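Kitchen manipulation (robotics)

Kitchen manipulation is the branch of household robotics that deals with handling bowls, pitchers, utensils and food. Typical tasks are pouring, stirring, scooping, wiping and putting things away. Machines can now do many of these chores in a lab, and a few can do them in a home they have been set up for. No general-purpose robot does all of them reliably in a kitchen it has not seen before.

The field overlaps with shop-floor automation, where the same motions appear as tray loading, parts transfer and packing. Factory cells have poured and sorted material for decades, but with fixed containers in fixed places. Home kitchens change from hour to hour.
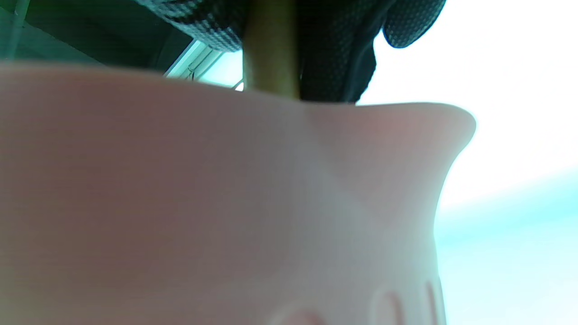
Pouring and transfer

Pouring from a pitcher is a common test. The robot has to find the handle, close on it firmly enough to lift, bring the spout over the target and tilt at a rate that suits what is inside. Beads, dry rice and lentils are often used in place of liquid during training. They clean up quickly and a spill can be weighed.

Plastic kitchenware brings problems of its own. Thin walls flex under a gripper, and a smooth surface gives a close camera few features to track. Strong light from a window can wash out an edge completely. In the Trornatley kitchen trials, led by Urmila Pal, a single-arm robot made 1,147 pours between containers. Most failed pours were traced to a poor grasp at the start, and the tilting itself caused fewer errors. The group later added a second look at the handle before each lift.

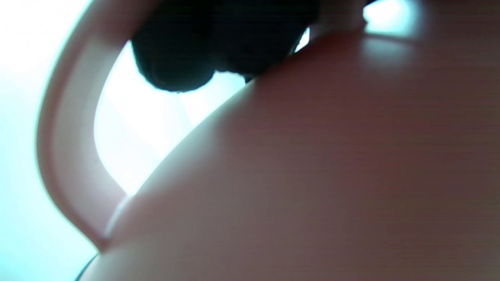

Can a robot pour from a pitcher it has never handled before?
Often it can, if the handle and spout are of an ordinary shape and the contents are dry. Results get worse with full pitchers, hot liquids and narrow targets, and most groups still keep a person within reach of the stop button.

Teaching by demonstration

Most current systems learn from people. In teleoperation, a person moves the robot through the chore and the robot's own motion is recorded. With hand-held grippers or wearable gear, the person does the chore directly and the recording is converted later for a robot arm. The second method is faster, but some human motions do not carry over to a machine with fewer joints.

The Cluvcombe method, described by Feng-yi Yen and Leire Carretero, mixes the two. Operators work through 12 short chores, repeating each one 10 times with the objects moved between attempts. Two-handed chores take the most practice. Steadying a bowl with one hand while stirring with the other is easy for a person, yet the robot must keep both arms in agreement about where the bowl is.
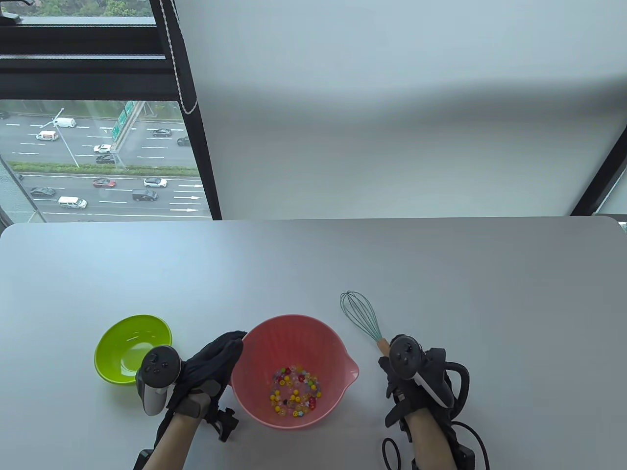
Gloved hands with handheld controllers at a white table. A whisk lies to the right of a pink bowl with small beads in it.

Commercial use

Sales to private homes are limited. Clellum has offered a counter-mounted arm for stirring and portioning in August trials with catering kitchens, under a service contract. Tejada leases a two-armed unit to food packing plants, where it fills tubs and clears trays. Neither firm claims that its product can run a family kitchen.

Aurelio Escobar has argued that the first useful home machines will do one chore well, such as unloading a dishwasher. Candela Rivas takes the opposite view and holds that a single-chore arm costs too much for the time it saves.
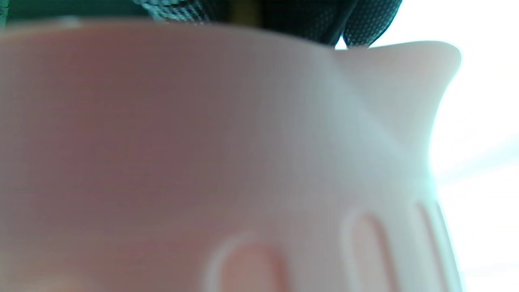

Pale pink plastic container with a flared spout and molded vertical grooves, close up.

Open problems

Research continues on clear and shiny objects, on sticky or wet contents, and on cleaning up after a spill. Speed is also a concern. Many robots take several times as long as a person to finish a pour, and slow further when the container is partly hidden by the gripper. There is no agreed test for a whole kitchen chore from start to finish, so published success rates are hard to compare.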